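Chapter 5
Glazes and Glazed Ware

A fired clay pot is porous. Pour water into an unglazed flowerpot and the outside will darken within minutes as the water works its way through the wall. For a pot that holds soil, this does no harm. For a pot that holds soup, it does, and potters have been solving the problem with glaze for thousands of years.

A glaze is a thin layer of glass melted onto the surface of the clay. It has three basic ingredients. Silica forms the glass. A flux lowers the temperature at which the silica melts. Alumina stiffens the melt so that it stays on the wall of the pot and does not run down onto the kiln shelf. Small amounts of metal oxides supply the color. Iron can give yellow, brown, black, or a soft green, depending on how much is used and how much oxygen reaches the kiln.

In this chapter you will learn how glazes are mixed, applied, and fired. You will also read about the Bernholm pottery, where Corentin Lecomte kept a kiln log for 23 years. His notes show how often the same recipe gave different results from one firing to the next.

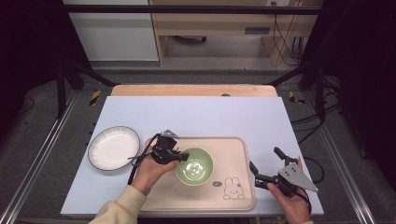
Glazes are grouped by how they reflect light. A matte glaze scatters light in many directions and looks soft and even. A gloss glaze has a smooth surface that reflects light more like a mirror. The pale green bowl shows this clearly, with a bright highlight on its inside wall. Shape matters too, and a fluted border like the one on the white plate gives a glaze ridges and hollows to settle over. On many pots, glaze runs thin on raised edges and collects in low places, so one glaze can produce more than one shade.

Key terms: glaze, silica, flux, alumina, matte, gloss, kiln log

Section 5.1 begins with the raw materials and how they are weighed. Recipes are written in parts per 100.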